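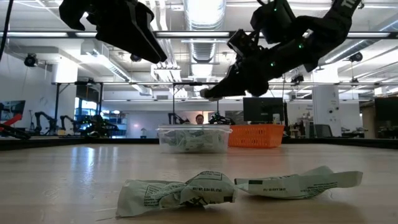
A crumpled wrapper, pale green and white.

Home | Take Part | Past Projects | Contact

Wanted: people in Pasgate who snack (so, you?)

Hi! I'm Raimo Lindqvist and I'm looking for people to take part in the Pamell Snack Diary, a project I've been wanting to do for years and finally have a little money for. If you live in Pasgate, or near enough that you do your grocery shopping here, please read on, and then please bug your neighbors about it too.

The short version: for 12 weeks this fall I'd like you to write down what you eat between meals. Chips, crackers, the heel of the bread, cold noodles at the fridge door, the kid's leftover apple slices in the car. All of it. I don't care how healthy it is and I'm not going to tell you to eat less of anything. I'm a food writer, I had a cookie with my coffee while typing this and I'm eyeing the second one.

What I want to know is how people here snack. There's plenty written about dinner. Dinner gets cookbooks and holidays and arguments! Snacks get eaten standing up and then they're gone, and you'd be amazed how hard it is to find out what an ordinary family in a town like ours was nibbling on at 4 in the afternoon thirty years ago. I tried, for a piece on the old Arkton bakery, and came up with one grocery flyer and my aunt's memory. So I'd like to get some of it down on paper while we're all still eating it.

What you'd be doing

You get a small notebook (or a web form, if you're a phone person). Each time you snack, jot down what it was, the time, where you were, and one line on why, if there's a why. "Bored" is a fine answer. "It was there" is going to be the most popular answer, I can already tell.

Once a week you send me a page or a photo of the page. Most days it'll take you five minutes. Some weeks I'll send a question to go with it, like what you ate after school as a kid, or what you hide from the rest of the household. At the end I'd love to sit down with you for a chat over something salty. The chat is optional, and you can keep the recorder off if you'd prefer.

Please hang on to your packaging as well, if you've got the room. Shake out the crumbs, drop it in the big envelope I'll give you, and bring it along when we meet. Bags and wrappers change all the time, the colors and the lettering and the size of the thing, and hardly any of them get kept. Crumpled is fine. Torn is fine. Sticky is where I draw the line.

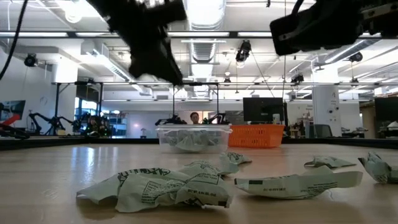 Crumpled wrappers on a wood tabletop.

Who I'm looking for

I have space for 128 households. A household can be just you, or you and a roommate, or three generations and a dog (please don't log the dog). You need to be 18 or over to sign up, and kids can join in with a parent keeping the notebook.

I'd especially like to hear from people who work nights. My last small project was almost all office folks and retirees, lovely people, but they all ate the same thing at 10:30 in the morning. If you drive for a living, or work in a kitchen, or you're up with a new baby, your notebook is going to be so much more fun to read than mine. Same goes if you grew up somewhere else and your pantry shows it. You can write in whatever language you like and I'll find someone to help me read it.

You don't need to be a good speller or a "foodie." You don't need to eat anything special. If it's the same granola bar every day for 12 weeks, write it down every day for 12 weeks, and I'll be thrilled.

What you get

I can pay $5 for each week you send in, which won't change your life but will cover some of the snacks. Anyone who goes the distance also goes into a drawing for $500, and everybody gets a copy of the little book I'm putting together at the end. Plus there's a party! The folks at Thepsuriya are letting us have their back dining room for it, and if you've had their fried bananas you know that's reason enough to sign up.

Your name stays out of the book unless you tell me you want it in. I'll swap in a different one, and you can pick it yourself. You can quit whenever you like, and you'll be paid for the weeks you did.

How to sign up

Send me a note through the contact page by the end of July. Tell me who's in your household, what hours you tend to keep, and the last thing you ate that wasn't a meal. Don't overthink that last one. I'll write back to everyone, though it may take me a little while if a lot of you turn up at once (fingers crossed). Notebooks and envelopes can be picked up at the library front desk once you've heard from me, and I'm happy to drop them off if getting there is a pain.

Raimo

Contact | Copyright Pamell Snack Diary | Back to top

Related
What we ate at the Arkton bakery counter
Lunchbox trades: your stories
Still looking for old Pasgate grocery flyers
Fried bananas, two ways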